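Domdale Play Kitchen Set - Tabletop Gallery

Posted March 18, 2015

The gallery covers the tableware and pretend food of the Domdale set, laid out on a plain white top. The set combines pieces from two ranges: Prekberg for plates, bowls and the colander, Vornetti for the bottle and the food. Colors are muted on the tableware and strong on the food, so that pieces can be told apart at arm's length and sorted quickly at clean-up. Item numbers are those used in the parts list. Availability is given where it differs from the full set.

Layout and main pieces

The oval colander, item 113, is the largest piece after the plate. It has a flat tab at each end in place of loop handles, and the holes are concentrated toward the center of the base. The tabs give enough grip for small hands and do not catch on neighboring pieces in the storage bin. The mug is matched to the colander in color and is sold with it as a pair.

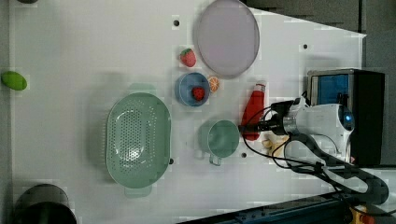 Colander and mug in sage green, with the plate, blue bowl, strawberries and citrus slice.

The blue bowl is sized for a single strawberry or a few small pieces. It is the usual first choice for scooping and pouring games, and it also serves as a sorting target. The plate has a low raised rim, which keeps round food from rolling off when the plate is carried level. Spare bowls are packed separately - order by color, not by item number.

Bottle and fruit

The bottle is item 1062. The cap is fixed and does not unscrew. It stores best lying down; stood upright in a shallow bin it tends to be knocked over by the heavier pieces. The orange slice is a flat round with the segments marked on its face. It works as a garnish on the plate or as a counter in matching games.
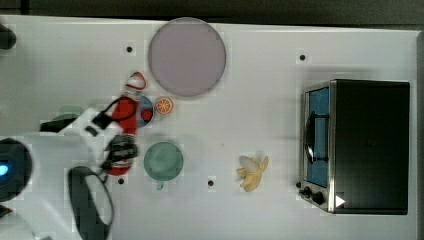
Red bottle with white cap; lavender plate, orange slice and peeled banana on the same top.

The banana is the piece most often asked about. The peel is molded open and does not close. A whole banana with no peel detail was offered until November and is now out of stock. Remaining Sabbagh fruit from the earlier run fits the same bowls, although the yellow is slightly darker.

Arrangement on the table

A wide spread makes the pieces easier to choose from than a stack. Plate at the back, bowls and cookware in front of it, food between.

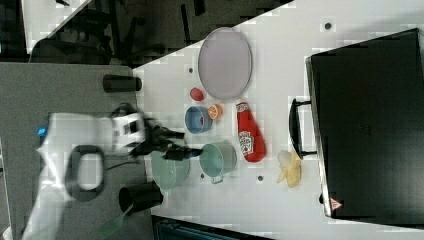
For group use, allow one plate and one bowl for each child and keep the food in common. A mixed bin of 92 pieces serves a classroom corner; the larger bin of 600 is intended for centers with several rooms and ships in two cartons. Both are supplied without lids. Wash in warm water with mild soap, rinse, and air dry on a rack. Do not use the dishwasher's heated dry cycle - thin rims can warp.

Soft items are kept apart from the hard pieces and are not washed with them. Knit surfaces pick up lint and shed a few fibers of their own, and these settle in the colander holes. A dry brush removes them.
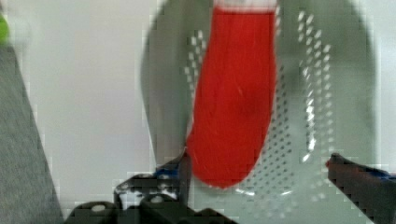 Storage notes

Nest bowls by size. Colander goes in last, open side up, with the mug inside. Plates stand on edge along the long wall of the bin.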